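The Small Steamer and the Household Kitchen

By Parvathi Nambiar
2023-11-13

When the Ní Bhriain Center for Home Cooking reopened its teaching kitchen in September, the electric steamer was placed at the beginning of the introductory course. Students had formerly started with bread. The Center's head of instruction, Asmaa Tazi, made the change after reviewing 203 letters from former students, many of whom lived in apartments with limited oven space or none at all.

"They wanted something they could cook on a table, with one plug and one pot," Ms. Tazi said. "A steamed bun answers that request very well."

The equipment on the Center's table is modest. An electric base heats the water, and a stainless steel basket with a perforated floor sits on top of it. A glass lid and a white plate complete the set.
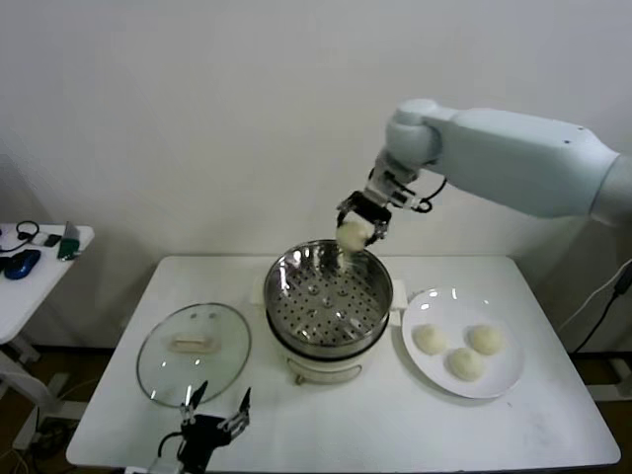

Arranging the Basket

A bun requires room on every side. Dough expands as it steams, and two buns that touch will join along the seam and tear when they are separated. The Center teaches a minimum gap of two fingers between buns and the same distance from the wall of the basket.

For a small basket, three buns may be set in a triangle. The arrangement leaves a portion of the perforated floor uncovered, through which steam rises freely. Students are advised to handle each bun from the sides and to keep the pleated top facing upward.

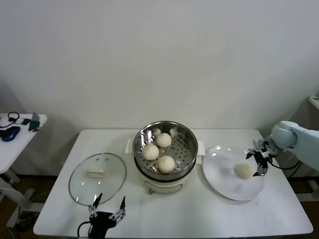

Three buns set in a loose triangle on the perforated floor of the steamer basket.

A fourth bun changes the pattern. The Center recommends a diamond, with one bun at the back, one at each side, and one at the front. Placing the back bun first keeps the hand from passing over those already in position. The plate remains beside the steamer throughout, ready to receive the buns when they are done.
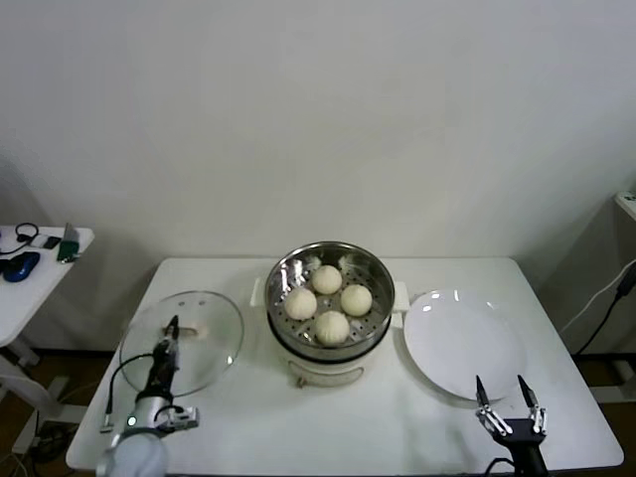

Timing is taught with equal care. Filled buns of medium size are steamed for 12 minutes, counted from the moment the water boils. The heat is then turned off, and the lid stays in place for a further three minutes. Sudden cooling can cause the surface to wrinkle or collapse, a fault that beginners often attribute to the dough.

The lid itself receives a short lesson. Condensation gathers on the underside of the glass and will mark the buns if it is allowed to drip. Students learn to lift the lid straight up, carry it clear of the basket before tilting it, and lay it flat on the table to the left. 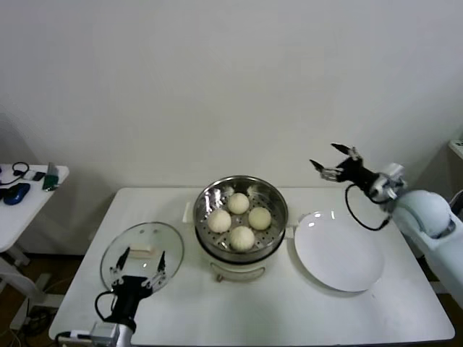
Four buns in a diamond pattern, with the glass lid to the left and the serving plate to the right.

The Center estimates that its students will prepare 3,000 buns over the present teaching year. Plain dough is used for the first two classes, and fillings are introduced in the third. Enrollment for the next introductory course is open at the Center's front office.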